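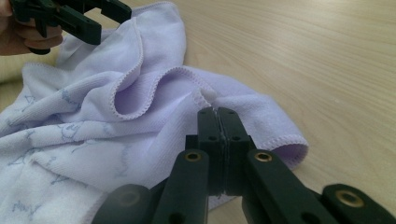 Cuidado y doblado de toallas de microfibra y de rizo

El Servicio de Economía Doméstica de Nullari recomienda revisar las toallas una por una antes de guardarlas, sobre una mesa despejada y con buena luz. La revisión empieza por el contorno, que es la parte que antes se deteriora. En una toalla de microfibra lila como la que aparece arrugada sobre la mesa, el dobladillo va rematado con una costura de overlock en hilo algo más oscuro, y esa diferencia de tono facilita localizar puntadas sueltas aunque la tela forme pliegues. Si se encuentra un hilo salido, se cortará al ras con tijera; no debe tirarse de él. Las toallas con dibujos estampados se revisarán por ambas caras.

Lavado

La microfibra se lavará separada del algodón, ya que retiene la pelusa de otras prendas y pierde capacidad de absorción. La temperatura no superará los 60 grados para las toallas de rizo blancas o muy claras; para la microfibra se elegirá un programa templado y siempre el que indique la etiqueta. No se empleará suavizante. Quien disponga de agua dura puede añadir un poco de vinagre blanco en el último aclarado, una vez al mes.

En las residencias de Groradside y Chamoun se lleva un registro de lavados por color. El sistema resulta cómodo también en una vivienda familiar: basta una hoja pegada en el interior de la puerta del armario.

Secado

Se sacudirá cada toalla con firmeza antes de tenderla. El rizo recupera así su volumen y se reducen las arrugas. Conviene tender a la sombra las piezas de color, en particular las lilas y azules, que palidecen con el sol directo. Ninguna toalla se guardará con humedad en el dobladillo, aunque el centro esté seco al tacto.

Doblado

1. Extienda la toalla sobre la mesa y deshaga con la palma los bordes enrollados.

2. Localice las dos esquinas de un mismo lado corto y compruebe que el tejido no esté girado.

3. Levante la toalla por las dos esquinas superiores hasta que el borde quede tenso y recto. La parte inferior puede descansar sobre la mesa. Si la pieza lleva etiqueta junto al dobladillo, procure que quede siempre en el mismo extremo; de este modo todas las toallas se doblarán en igual sentido.
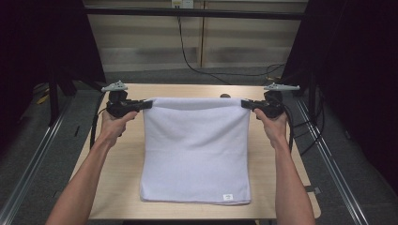 4. Baje la tela despacio, alise los pliegues verticales desde el centro hacia los lados y doble por la mitad a lo largo.

5. Doble después en tercios y deje el canto redondeado hacia fuera. Las pilas no deberían pasar de 7 piezas.

Almacenamiento

Las toallas recién lavadas se colocarán debajo de la pila y se tomarán las de arriba, con el fin de repartir el desgaste. Se evitarán las bolsas de plástico cerradas. En armarios que den a un muro exterior, se dejará un espacio libre entre el fondo y la pila.

Las toallas con el dobladillo abierto que no admitan arreglo pueden destinarse a paños de limpieza o entregarse en el punto de recogida textil de Flultham, los viernes por la mañana.

Responsable de la ficha: Giuliana Villca. Ficha 457, revisada en febrero.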